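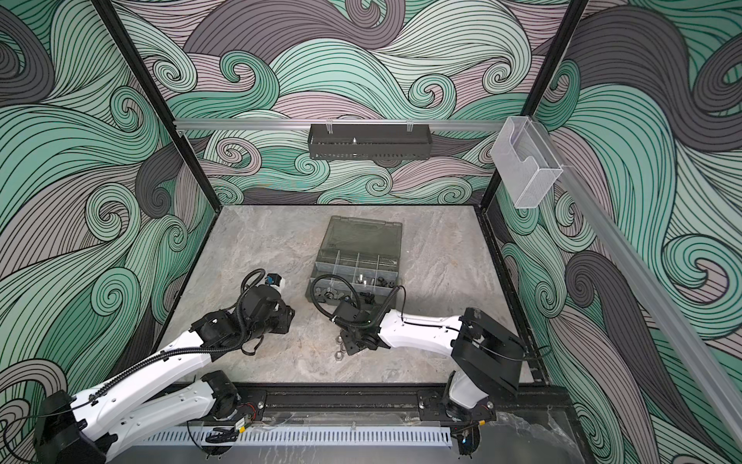

Tanveer Jatoi
Compras e almoxarifado

Visita à Harms, 16 de outubro de 2023. Anotações rápidas, escritas no trem.

Chegamos atrasados, o Till Wunderlich já estava na parte das ferragens. Gostei da caixa organizadora: cinza escura, tampa fumê translúcida, divisórias transparentes. Porcas prateadas e peças pretas nos compartimentos. Quero igual pro nosso balcão, hoje é tudo em pote de sorvete. Pedi preço de 20.

Cesto de metal perfurado pendurado por dois clipes, tambem serve. Papel de parede de ondas verde menta e lilás, a Gudrun adorou, eu nem tanto.

Almoço as pressas. Falta o catálogo da Unatico, cobrar em março.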